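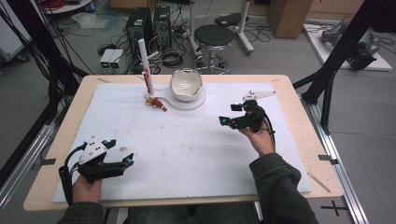
A light wooden table with rounded corners and a white sheet on top.

Residents of Millow can borrow tables for home use from May

The neighbourhood association in Millow will open a furniture lending service in May, in the old post office on Stisulside. People who live in the area can borrow a table for a family party, a school project or a visit from relatives, and bring it back when they do not need it any more.

The service starts with 279 pieces. Most of them came from two schools which were closed last year, and the rest was given by households. Chairs, benches and folding beds are also on the list, but tables were the most asked for in the survey which the association made in winter. Of the 100 households that answered, many wrote that their flat is too small to keep a big table all year.

A loan is free for the first four days. After this there is a small fee for each day, and it goes to repairs. The repairs are made by Druvis, a joinery workshop from the next street, which has also checked all the legs and screws before the opening.

Large pieces can be delivered inside Millow by the cargo bicycles of Kwak. Delivery must be ordered one day before, until 4 in the afternoon.

The association asks people not to bring more furniture for now, as the storage room is full. A new list of wanted things will hang at the entrance after the summer.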